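# Pliage de vêtements : apprendre d'une démonstration humaine ou passer par des points de prise ?

**tam_perulton**

Bonjour à tous,

Je termine un mémoire sur la manipulation de textiles et je bloque sur l'interprétation d'un résultat. Nous enregistrons des démonstrations avec deux pinces tenues à la main, chacune avec sa caméra, plus une caméra à hauteur de tête. La tâche : prendre un vêtement en boule sur un lit, trouver deux coins, le tendre à l'horizontale, le reposer à plat.

La politique est entraînée par imitation sur 100 démonstrations. L'entrée est constituée des trois flux vidéo et de l'ouverture des pinces, la sortie est une séquence de poses relatives. Sur le banc Clusisport (des maillots, tous de la même coupe), nous arrivons à 81 % de réussite. Sur du linge ordinaire, posé sur un vrai lit, on tombe à 25 %.
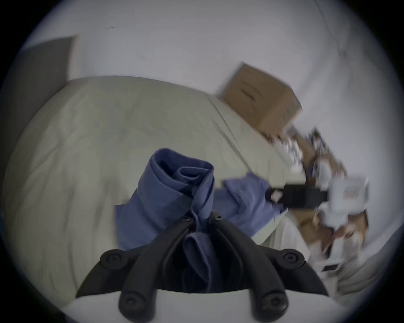 *Tissu bleu entre les doigts de la pince, vue de la caméra embarquée.*

L'échec se produit presque toujours au même endroit. La première prise se passe bien, la pince remonte, puis la seconde va chercher un pli qui n'est pas un coin. Le vêtement se retrouve tendu en diagonale et la suite ne veut plus rien dire.

Mon encadrant pense que c'est un manque de données. Je pense plutôt que la politique n'a pas de représentation du coin et qu'il faudrait un détecteur de points de prise en amont, comme dans la méthode Wernstead. Avant de passer l'hiver là-dessus, je voudrais des avis de gens qui ont essayé.

Précisions :

- fréquence d'enregistrement identique pour les trois caméras ;
- objectifs très grand angle sur les pinces, image circulaire non redressée ;
- aucune augmentation sur la couleur ;
- décor laissé tel quel, cartons compris.

## Réponses

**lin_et_coton**

Augmente le nombre de démonstrations, ça finit par passer. Nous avions le même problème et avec plus de données il a disparu.

**pince_parallele**

Je ne suis pas d'accord avec la réponse précédente, ou alors il faut préciser quelles données. Si tu ajoutes des démonstrations réussies du premier coup, tu vas surtout renforcer ce que la politique sait déjà faire.

Regarde où se trouve l'information utile au moment de la seconde prise. Dans la vue de la première pince, le tissu part du point de prise et file vers la droite en bande torsadée. Le reste du champ est occupé par le lit, le mur et tout ce qui traîne à côté. Le réseau peut très bien apprendre « aller au bout de la bande », ce qui marche avec un maillot de coupe connue et beaucoup moins avec autre chose.

Je ferais les essais dans cet ordre :

1. Masquer une caméra à la fois à l'inférence et relever le taux d'échec à la seconde prise. Si masquer la caméra de tête ne change rien, la politique ne s'en sert pas.
2. Vérifier la synchronisation des flux. Un décalage de 4 images suffit à brouiller la relation entre les deux mains pendant que le tissu se tend.

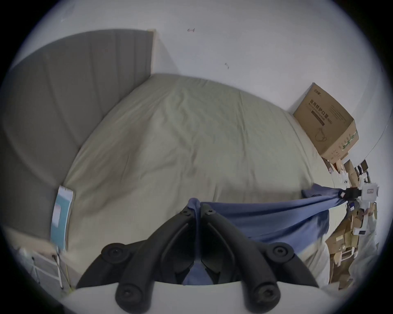 3. Enregistrer des démonstrations de reprise : l'opérateur part volontairement d'une mauvaise seconde prise, relâche, et cherche le bon coin.
4. Tester le détecteur de points seulement après. C'est du travail d'annotation, et sur un vêtement en boule les coins sont souvent cachés.

Pour le point 3, il faut couper le début de l'épisode à l'entraînement, sinon la politique imite aussi l'erreur. Je le signale parce que nous avons perdu tout le mois de février avec ça.

**atelier_tissu**

J'ajoute une chose sur la caméra de tête. Chez nous, c'est elle qui a fait la différence, à condition de ne pas trop réduire l'image. Quand le vêtement est tendu entre les deux pinces, la ligne du haut et la direction des plis disent beaucoup sur la qualité de la prise. Un vrai coin donne des plis en éventail qui s'ouvrent vers le bas, et le bord inférieur est à peu près parallèle au bord supérieur si les deux mains sont à la même hauteur. Une prise au milieu d'un pan laisse pendre une poche entre les mains.
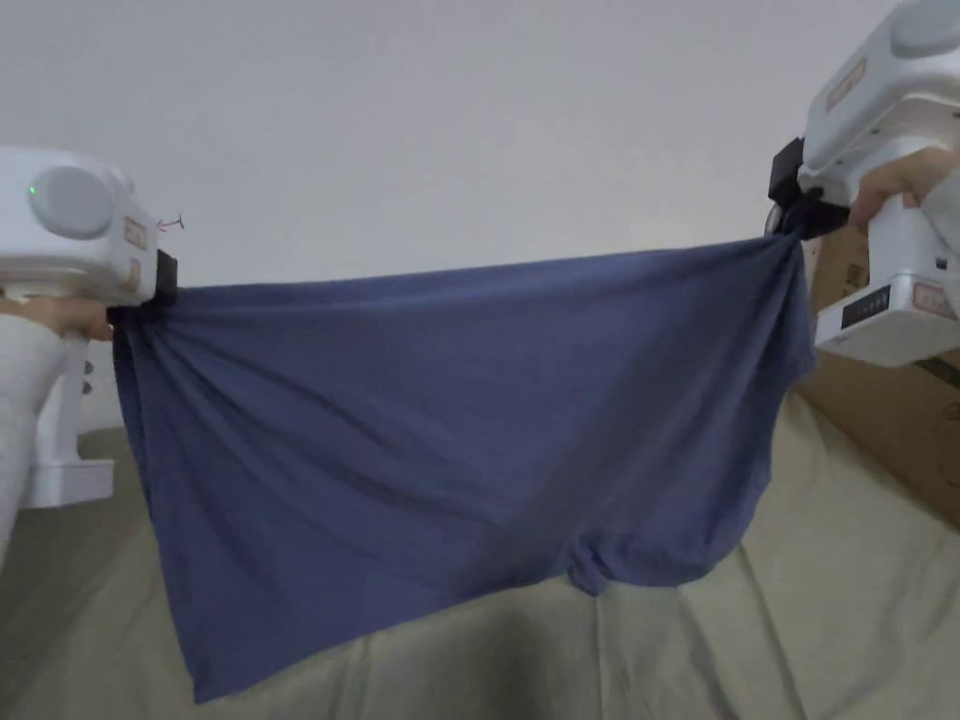
Nous avons entraîné un petit classifieur sur ce seul critère, « prise correcte » ou « prise à refaire », avec des étiquettes posées à la main sur l'image où le tissu est le plus tendu. Il tourne après la seconde prise. Si la réponse est négative, on relâche la seconde pince et on relance la politique depuis cet état. C'est moins élégant qu'une politique de bout en bout, mais on sait à quelle étape ça échoue.

Attention à la hauteur des mains : un opérateur humain les tient rarement au même niveau, et le bas du vêtement part alors de travers même quand les deux coins sont bons. Il faut en tenir compte dans les étiquettes – la pose relative des deux pinces ajoutée en entrée du classifieur règle une bonne partie du problème.

Pour la méthode Wernstead, je l'ai essayée sur des serviettes. Très bien sur des serviettes. Sur des manches, je n'ai rien obtenu d'utilisable.

**tam_perulton**

Merci. J'ai commencé par le masquage : sans la caméra de tête, le taux d'échec à la seconde prise ne bouge pas. La politique l'ignore donc, au moins à cette étape. Je regarde la résolution d'entrée, puis je passe aux démonstrations de reprise. Le détecteur attendra.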